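Print this post | E-mail this post

The Great Sourdough Rye Project, Part Whatever

November 13, 2025

I have been baking rye bread since September and I am completely gone on it. If you have been reading here a while you'll know I went through a white sourdough phase (the big holes, the ears, the flour all over the dog's bed), and I loved that too, but rye is a different animal and I can't believe I put it off for so long.

What scared me was the dough. Wheat dough you can pick up. It has a skin, it has some bounce, it wants to be a ball. Rye dough is closer to wet cement, and the first time I mixed a full batch I was sure I had misread the recipe and poured in twice the water. I hadn't! You're meant to stir it with a big spoon, scrape it into a pan, smooth the top with a wet hand and leave it alone. No folding, no shaping, no bench scraper. My wrists are very happy.

The flour I settled on is the dark rye from the Gramgate mill store, out past Tumstead on the old highway. They sell it in paper sacks and it smells like hay and a little bit like cocoa. I tried the supermarket kind first and it made perfectly decent bread, but the mill flour has so much more going on. It drinks more water, too, so if you switch flours halfway through a recipe, as I did, hold a little water back and see how it looks.

My basic loaf at the moment is 400 grams of dark rye, the same of water, a good big scoop of starter and a couple of teaspoons of salt. Half of the flour goes in the night before with the starter and most of the water. In the morning it looks like a sponge and smells like apples. Then everything else goes in, plus whatever seeds are in the cupboard.
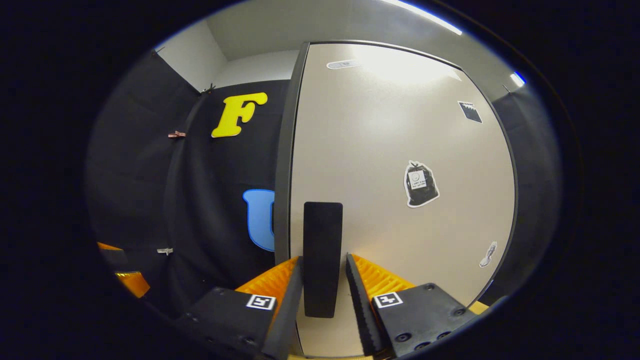 Shemweta wrote under my last post that the night-before part can go wrong in a cold kitchen, and that a sponge which looks flat at breakfast only needs a few more hours and should on no account be thrown out. I wish I'd had that advice six weeks ago, when I tipped a whole bowl of it into the compost and sulked. It was almost certainly fine. It was just slow. My kitchen in the morning is a place where butter has to be chipped, and the poor thing had been sitting next to the window all night.

So now the bowl goes in the oven with only the light on, and I put a sticky note on the oven door. The note matters. I preheated the oven once with a bowl in it, and I don't want to talk about the dish towel.

The caraway question

I go back and forth. My grandmother's rye was full of caraway and for years I thought that was the flavor of rye itself. Then I made a plain loaf and found out how sweet and nutty the grain is with nothing in it. These days I do one loaf with and one without, and the one with always goes first because it makes such ridiculously good grilled cheese. If you like caraway, toast it for a minute in a dry pan and bash it up a bit before it goes in. The whole kitchen smells like a deli.

Other things I've put in, in order of how much I liked them: toasted sunflower seeds (every time now), cracked coriander, a spoonful of molasses, yesterday's stale rye soaked in hot water and mashed. That last one sounds grim and I promise you it's wonderful. The old bread makes the new bread darker and keeps it moist for ages. Grated carrot was a no. Dried figs were a yes, but they glued themselves to the pan and I had to go in with a chisel, more or less.

Baking it

I start hot, 20 minutes as high as my oven will go without setting off the smoke alarm, and then turn it down and let it ride for close to an hour. A thermometer helps a lot here. Rye looks done on the outside long before the middle is ready, and tapping the bottom tells you nothing, it's a brick, it always sounds like a brick. Mine comes out when the center is just over 205 degrees.

Then you have to wait, and I mean really wait, a full day wrapped in a towel. I know! I ignored this for the first 3 loaves and every one of them gummed up the knife. The crumb needs the time to set. On the second day it slices like a dream, thin as you like, and on the fourth day it's even better. I had the last of one on day nine with cold butter and radishes and was sorry to see it go. 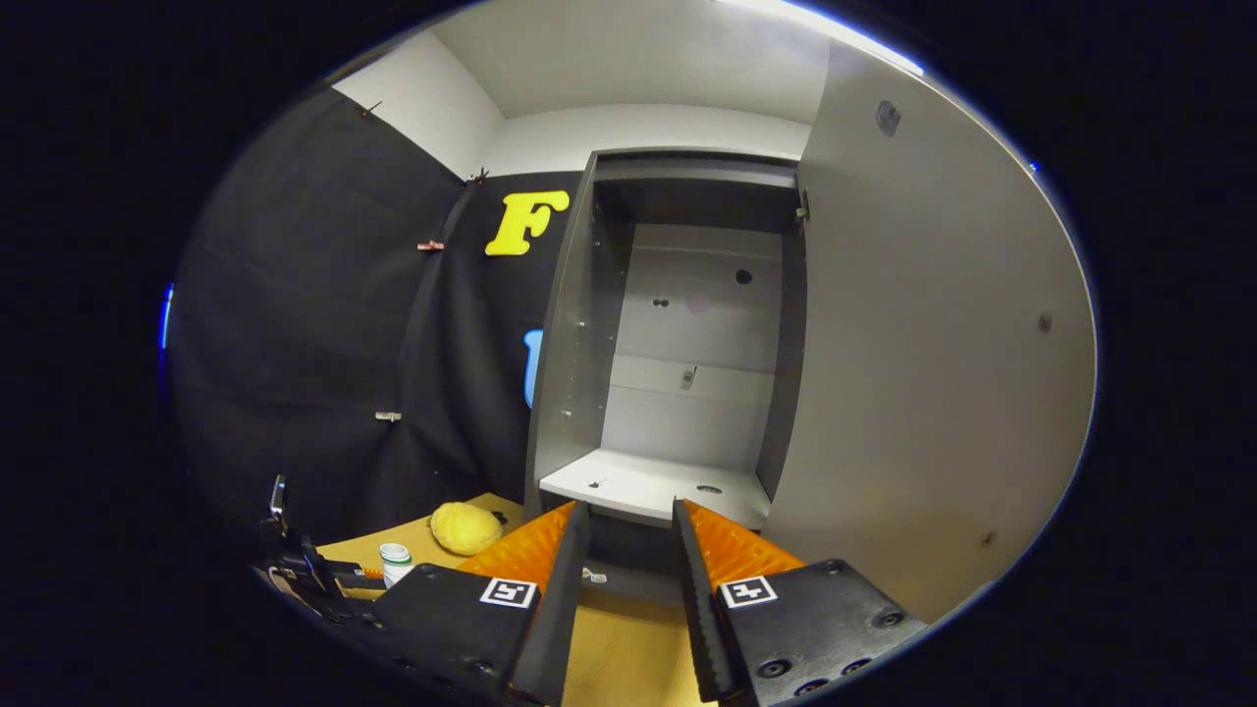

Keeping track of it all

I started out writing my notes on the backs of envelopes, and then couldn't find the envelope from the one loaf that came out perfect. So I now use Skorkard, a little notes app where you can give things a score out of ten and sort by it later. It was made for people who rate wine, I think, but it does bread just fine. The best loaf so far got a nine. The fig one got an eight, with a point off for the chisel.

Reading back through the list I can see that nearly all my high scores come from wetter doughs and longer waits, so the next batch gets a bit more water again. I also want to try baking one very low and slow overnight, in a pan with a lid, the way they do the really black breads. If you've done that in a normal home oven, please tell me what temperature you used and whether you got any sleep.

Comments are open below, and I'd love to hear what you put in yours.

Contact | Copyright 2025, all rights reserved | Back to top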